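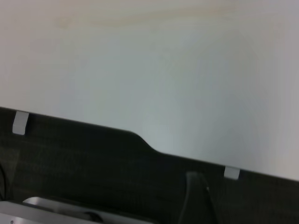 The spare room at the back of the flat has been going to be an office since April, and by any fair measure it is now one, in the sense that I sit in it and complain. My favourite bit: pale surface, dark woven panel along the bottom, and two little grey clips over the top edge doing their best. I like the dip in the panel too, where the top line gives up being level and slides down to a lower one with a curve.

The clips. Small, light grey and rectangular. They hook over the top of the panel and they hold it, and I have grown fonder of them than of most furniture. I tried Velcro first, in the spring, and it came away every night with a noise like a small dog being unwrapped.

The weave. Very dark, somewhere between black and olive depending on where you look. I bought it as "charcoal" from a seller in Pundarville who evidently keeps his charcoal in a pond. It hides dust well and shows up every cat hair in the postcode.

The white. Matte and, for once, with nothing on it. There is a faint beige smudge up towards the top which I have gone at with a damp cloth, a dry cloth and language. If you can't find it, please don't look any harder. I would like one of us to be happy.

The chair (no picture). A Grornero, second-hand, 100 pounds, with an arm that goes up and an arm that used to. My brother-in-law says it can be mended. My brother-in-law has said this of two cars and a boiler.

The lamp (no picture either). The Undport clip-on, in cream. It gives a nice warm light to the left half of whatever you are reading. You soon learn to write in narrow columns.

The shelf (no picture, out of respect). The Benkirane, 600 millimetres wide according to the box. The alcove is 586. I measured it twice before buying and once more afterwards, sitting on the floor with the shelf across my knees. It now lives in the hall and holds the post.

The bill. All in, 869 pounds, which includes the shelf, the Velcro and a tin of paint called Quiet Oat that dried the colour of a sticking plaster and had to be painted over. Still to do: the skirting, the door that opens on to the chair, and something about the draught.

Malachy Mulligan
28 Nov 2024

Filed under: Small Rooms, Slow Progress

3 comments

pennyfarthingale
Bicarb and a tiny bit of water on the smudge. Leave it ten minutes. Mine was tea.

Rob in the loft
I have the same shelf and the same alcove, more or less. Took a saw to it. Would not recommend, the ends are hollow and you'll be looking at cardboard for the rest of your life.

Malachy Mulligan
Thanks both. Penny, I'll try the bicarb at the weekend. Rob, I had the saw in my hand when I read this and have put it back in the cupboard.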